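Switching to smaller plates

In April I packed away our big dinner plates and put them on top of the wardrobe. They were Bednárik ones, a wedding present, and very heavy. I had been scraping leftovers into the bin most nights and wanted to see if smaller plates would change that.

The replacements came from a charity shop in Woltley, 50p each. None of them match. Some are oval, which I didn't think I would like, but they fit side by side on our narrow table and leave room for the salt and the water jug.

The first week I cooked the same amounts as before and simply had more left in the pan. That was fine, as it went into tubs for lunch. By the second week I had started weighing the pasta, and 1000 g now does us for longer than it used to. Seconds are allowed. My husband has them most nights and I have them when it's pie.

Rocío Requena, who I used to work with at Relville, told me her mother served everything in the middle of the table and let people help themselves. We tried that too. It works well for rice and stews, less well for anything with gravy, and it makes an extra dish to wash.

The food bin is lighter. I kept the receipts for both months and we spent £67 less on the second, though part of that is down to a weekend away, so I wouldn't read much into it.

I have been thinking about colour as well. White shows every scratch from the knives, and I would like something plain and darker for the next lot.

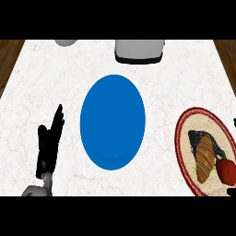

A plain blue oval on white marble.

Our own table is pine, so it would look different at home. Gorora market has a crockery stall on the first weekend of the month and I'll go there before I buy anything new. I need 2 more side plates in any case, and a lid for the brown casserole.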